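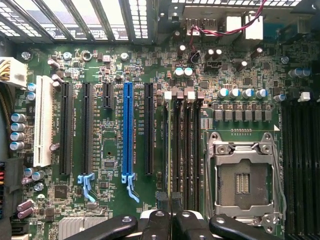 Arm halts above open CPU socket with protective stop

Jin-sol Ban
February 8, 2019
Our cell disassembles desktop computers. On 3 units the arm entered a protective stop during the approach to the socket. May the operator jog it clear?

Wedari
Not downward. The socket contacts bend easily.

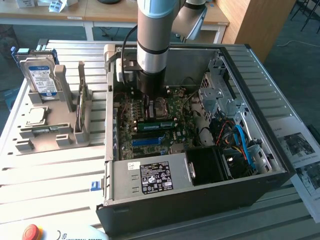 Press the emergency stop before reaching into the case. After release, retract straight up at low speed and check the payload setting.

Zukton
Same fault at our site. Restarting cleared it.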